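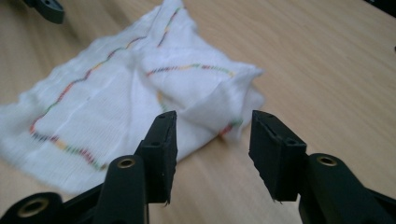
1. Introduction

This report examines lead distance and steal outcomes at first base in an amateur baseball league. It was written for the second-year course in sports measurement at Koltham and submitted on August 31, 2022. The group members were Nelli Juntunen, Senad Hoxha and Khrystyna Tymoshchuk. Horácio Tavares supervised the work.

The question came from the Plekovo club, whose coaches teach every runner the same primary lead regardless of speed. The club wanted to know whether the length of the lead explains who is safe at second, or whether the pitcher's time to the plate matters more. Both can be measured from the stands with modest equipment.

2. Definitions

Primary lead: the distance from the edge of first base nearest second to the runner's closer foot, taken when the pitcher comes set.

Secondary lead: the additional distance gained between the pitcher's first movement and the release of the ball. It was recorded for runners who did not attempt a steal and is not used in Section 5.

Delivery time: first movement of the pitcher's front leg to contact with the catcher's mitt.

Pop time: contact with the catcher's mitt to contact with the glove of the fielder covering second.

Attempt: any break for second on a pitch that the batter did not put in play. Pickoffs were logged separately. A runner who broke early and was thrown out from the mound counts as a pickoff in our log, although an official scorer may record a caught stealing.

3. Data collection

Games were recorded at the Plekovo and Hakala fields, starting in April. One video camera was placed level with first base on the third base side, high enough to keep the runner and the pitcher in view together. A second was placed behind the backstop for the delivery and pop times.

Distance was read from the video against chalk marks laid along the outer edge of the base path before each game. The marks wore away in the later innings, mostly at Hakala, where the infield is dragged in the fifth. Attempts after that point were measured against the marks visible in earlier footage from the same camera position. Senad Hoxha checked these readings a second time.

The final set contains 150 attempts. Attempts on a pitchout, attempts with a runner also on third, and delayed steals were removed before this total was reached.

4. Method

Each delivery and pop time was read by two group members working separately. Where the readings differed by more than 2 frames, the clip was reviewed by the third member and the middle value kept. This happened in 40 clips, mostly ones in which the batter's swing hid the mitt.

A logistic model was fitted with the outcome (safe or out) as the response. The predictors were primary lead, delivery time, pop time and throwing hand of the pitcher. Runner speed was not available for the visiting teams, so it could not be included. This is the main weakness of the model. A fast runner may take a shorter lead by choice, which would hide part of the effect we were looking for.

5. Results

Delivery time was the strongest predictor. Slow deliveries favored the runner at every lead distance in the sample. Pop time had a smaller effect in the same direction. The spread between catchers was narrow, and most of the variation came from throws that pulled the fielder off the bag – an error of accuracy that pop time does not capture.

Primary lead had a weak positive effect against right-handed pitchers. Against left-handed pitchers the sign was reversed, but the interval was wide and included zero. Left-handers faced few attempts, and two of them pitched most of those innings.

Removing the Hakala attempts with worn chalk marks changed the lead coefficient slightly and left the order of the predictors the same.

6. Discussion

The results do not support changing the primary lead taught at Plekovo. They do suggest that runners and the first base coach should time the pitcher early in the game and use that reading when deciding whether to send the runner. Ritva Saarinen, who coaches first base for Jeldale, already keeps such times on a card and let us compare them with our video. Her stopwatch readings ran slightly short of ours, as she stops the watch on the sound of the mitt.

The quality of the runner's jump was not measured. We tried to code the first step from the side camera, but the crossover was often blocked by the first baseman.

7. Further work

Runner sprint times should be collected before the season, at least for the home teams. A third camera above second base would allow throw accuracy to be scored. The clip log and the reading sheets are stored with the course material under project number 2055.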